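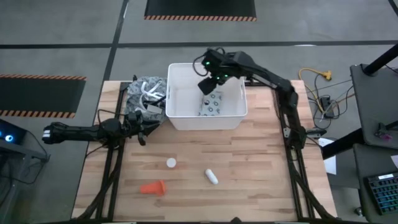 Tips for a two-arm table in a shared workshop

We built our table at Drurkwood over one long September, and most of what we learned was about the table, the cables and the floor. The arms were the easy part. I write the tips in the order in which I wish I had known them.

Start with a heavy top. Butcher block is good for this, because it does not ring when an arm stops suddenly. Our first top was a thin door on two trestles, and every fast movement came back to us as a shake in the gripper. If you buy a used block, oil it before you mount anything. Afterwards you will not reach the wood under the rails.

Put the arms on rails, one along each side, and leave the middle free. Mark the position of each mount on the rail with a paint pen. When somebody moves an arm to clean, you can put it back on the mark and your saved positions are still good.

Drill the rail holes with a guide. Nicanor Pacheco lent us his Drillex guide and we used it for all 20 holes. The two that I made earlier by eye are still crooked, and I had to file them.

Cables want more length than you think. Move the arm by hand to its farthest corner, with the power off, and measure there. Then add 30 centimeters. Fix the cable at the base and leave a free loop at each joint — a cable tied tightly at the elbow will break inside, where you cannot see it.

For practice objects, take a plastic bin with slightly sloping walls and some soft things. Cloth is difficult to pick up but it forgives a bad grip. Small caps and bottles are good for the second week. Do not begin with glass, also not "only once".

Tape on the floor helps very much. People respect a black line more than a sign. Kwabena Abugri put ours down after he walked into a moving elbow, and renewed it when the corners came up. Clean concrete with alcohol first, or the tape will hold dust and nothing else.

Keep the keyboard close enough that you can stop the program without taking a step. The emergency switch should also be in reach, on the side of your better hand.

Write down the hours. We grease the rails every 2,000 cycles and wipe the fingertips with a damp cloth each evening before we lock up. A fingertip with oil on it drops cloth and you will look for the mistake in your program for half a day, as I did.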